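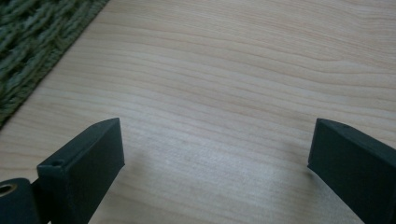 *450 words, 2 min read*

Our project for the home studies module was about small textiles and where they end up. Hermine Imhof and I wanted to know if one basket on a table by the door is enough to keep scarves, cloths and hats for a shared household in order, or if a drawer works better. Andri Gasser joined us in the second month and took over the timing.

We worked on a light wooden table. Knits turned out to be the hardest group to sort. A thick knitted piece does not hold a fold the way a thin cloth does, and the corners open up again when it is put down. We tried folding in half twice, folding in thirds, and rolling. Hermine preferred rolling. I stayed with thirds for flat cloths, and that is what the results below are based on.

## Method

One round meant clearing the table, laying out the pieces one by one, folding each and placing it in the basket. A round ended when the table was bare. We did 81 rounds, most of them on Friday mornings. Andri wrote the times in a notebook and typed them up afterward.

We set three rules after the first week:

- Fold on the table, never over the basket.
- Heavy pieces go in first.
- Anything that slides off gets folded again from the start.

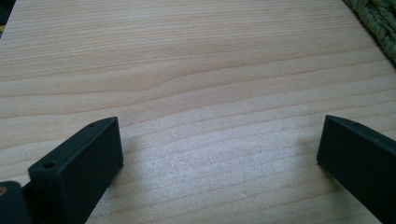 The second rule caused some discussion. With the heavy pieces at the bottom the basket is steadier, but they are also the pieces people reach for in October, so the whole stack has to come out. We kept the rule for the timed rounds and dropped it for the household test.

The household test took place in the apartment Andri shares in Selow. The basket stood there for 7 days and the drawer was used for the following 7. Everyone in the apartment noted when something was left lying outside its place. We did not remind them, and two of the sheets came back half empty, so those numbers are weak.

## Materials

- Table: light wood, smooth top, with a round grommet hole near one corner. Small items should be kept away from the hole.
- Basket: olive green, rectangular, open at the top, with a lattice pattern and a handle slot at each short end. We turned it lengthwise so that one handle faced the person folding.
- Cloths: thin ones, including a pale pink one that was used in most of the later rounds.
- Drawer: on loan from Gruber, fitted with the Kaneo divider.

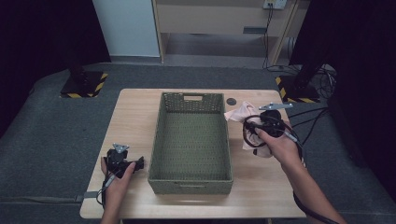
## Results

Folding in thirds was faster than rolling for thin cloths and slower for knits. The basket filled up unevenly when thin and thick pieces were mixed, and the top layer had to be pressed down by hand. In the household test, fewer things were left out during the basket week. Hermine thinks this is due to the open top. The drawer kept the folds in better shape.

We would repeat the test in a larger apartment and hand out shorter sheets.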